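Should our town library keep its story hour in the heritage language, or go bilingual?
Posted 1/30/20 by dakier_mom

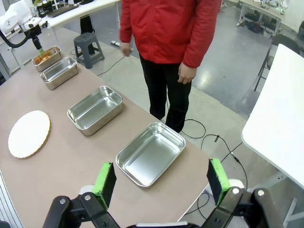 Tira says our Dakier branch should have switched to bilingual years ago, and she's the one I keep arguing with, so I'm bringing it here. My grandparents' language has maybe 700 speakers left in the valley, nearly all over sixty. The library runs a story hour entirely in it, and the rule is no English until the last five minutes. Now some parents want half and half because their kids sit there not following a word. I learned the language late and badly (my mother was told not to speak it to us) and I'm scared that once English gets half the hour it gets the whole thing by next May. But I also don't want families to quit coming. Has anyone been through this? We have to tell the library something soon and I go back and forth every night.

Mogens Laxdal
We had this exact fight in Dorurov, only with a choir and a preschool instead of a library! My two cents is that you should keep the hour closed to English and change what happens in it. Our preschool went half and half and within a couple of years the kids answered everything in English, even when the teacher didn't. Kids are quick, they find out which language they can get away with. What helped later was picking stories with tons of repetition and songs, and sending a word list home so parents could go over it at supper. Also let the grandparents sit in, ours loved it. We started with 23 kids and lost a few, I won't pretend we didn't, but the ones who stayed can hold a real conversation with their great-aunts now. If the parents want English there's already a whole town full of it outside the door.

Ibarra
I'd go the other way, sorry. A language that small needs friends more than it needs rules. My kids dropped out of a strict program like yours and never went near the language again, and I still feel bad about it. Couldn't you do two sessions? One all in, one mixed for beginners, and let people move up when they're ready. Ask whether the library would give you the second slot before you decide anything.

tira_k
I'm the Tira she's arguing with, hi. Two sessions is fine by me if somebody finds a second reader. We have one and she's tired.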